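Plornimik Two-Arm Practice Bench
Simulation package for assembly work
Made by Batix. Updated October 19, 2023

If you've ever wanted to try out an assembly job before clearing a bench for it, you're our kind of person, and we're very glad you found your way to this page! Plornimik is a ready-made simulated work cell with two arms, a plain table and a set of small white parts to pick up, turn over and put together. Install it, open it, and you can be fumbling with gears before your coffee is ready to drink. 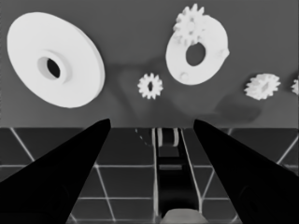
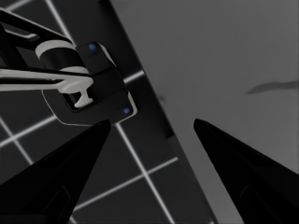
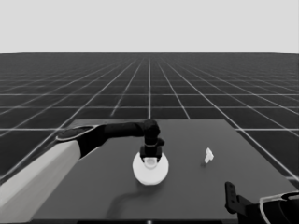

Rendered views from the Plornimik cell. First: gears, plate and large disc. Last: the left arm at the white round part.

What it's for

We built the first version for our own use, back when Matěj Hájek was trying to write a gear-fitting routine and kept having to stop and look for the part he'd just sent across the room. A gear on a peg sounds like such a small job, and then you try to do it with two arms that each have their own idea of where the middle of the table is. Having a place where you can press reset and have everything back on the table was such a relief that we kept adding to it, and eventually our friends at Ridgeway asked if they could have a copy too. (They still send us the best bug reports we get.)

People mostly use it for three kinds of work: writing and checking motion routines, recording practice runs driven by hand, and teaching newcomers how two arms share one table without knocking into each other. It does all of these from the same install, so you won't have to buy a second package when your plans change, and in our experience they always do.

The views

You get wrist views as well as a view over the table, and you can record any mix of them together. We'd encourage you to spend a while with the wrist views on their own, even if they make you a little dizzy at first. You see your own two fingers and whatever happens to be past them, which may be the parts, the floor or the other arm, and after an afternoon of it you'll find your hands slowing down nicely on the approach. Padmavathi Panicker, who wrote the camera side, likes to start new users there and only switch on the table view once they've made a few grasps.

The look is plain on purpose. Pale parts, gray table, dark floor with a white grid. The grid is handy for judging how far an arm has swung, and it can be switched off under Display if you'd like a bare floor. You can load your own colors and surfaces as well, and the manual has a chapter on this that is longer than it probably needs to be.

What comes in the package

The two-arm cell, with grippers already fitted
The gear parts set, including spur gears and a plate with pegs
80 saved starting layouts
Keyboard, gamepad and script control
Recording and playback, with all views kept in step
Import for your own part models
Printed quick-start card and full manual as a download

Licenses

Single seat: one computer, one named user.
Classroom: 20 seats, which can be moved between machines as often as you like.
Site: please write to us and we'll work something out together.

All licenses include updates for the life of the current version. The trial runs for 10 days with nothing held back, and if you need a little longer because a holiday got in the way, just ask.

From people using it

"I put off learning the wrist views for weeks and now I hardly use anything else. The reset key has a shiny spot on it." Rosalind Ambrose

"We moved a routine from Plornimik to our real bench at Prarska with 7 changed lines, and most of those were table height. I would like a darker set of parts, please." Bastien Hervieu

Bastien, the darker parts are on their way in the November update, along with a softer default grip and a fix for the layout list jumping back to the top.

Before you order

Please run the trial on the computer you plan to use. Older laptops will open the cell happily enough but can get sluggish when several views are recording at once, and we'd much prefer you found that out for free. Setup questions go to Barrett Crenshaw on the support desk, who answers in the order they arrive and is very patient about graphics drivers.

Start trial | Request a quote | Download the manual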